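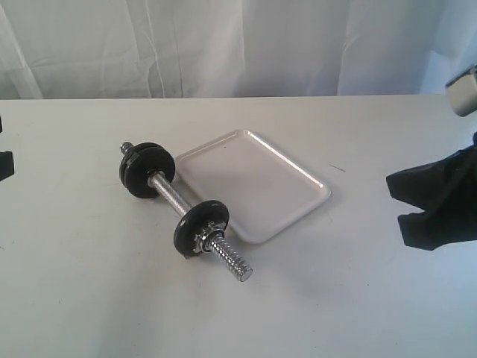 Chrome bar with black plates and star collar

Guritz Adjustable Dumbbell, Threaded Bar

Single dumbbell for home and studio use. Chrome handle with a smooth center section and spiral threads at both ends. Plates are matte black and held by star-shaped spin-lock collars — turn clockwise to tighten. Plates may be stacked up to 3 per side, provided the collar engages the full depth of its thread.

Item no.: 67-14
Collars: spin-lock, star pattern, silver metal
Sold as: single bar with plates
Fits: Guritz and Jalell plates of matching bore

Check both collars before each set and retighten as needed. Wipe threads with a dry cloth after use — do not oil the handle. Spare collars are listed under Staltton Parts.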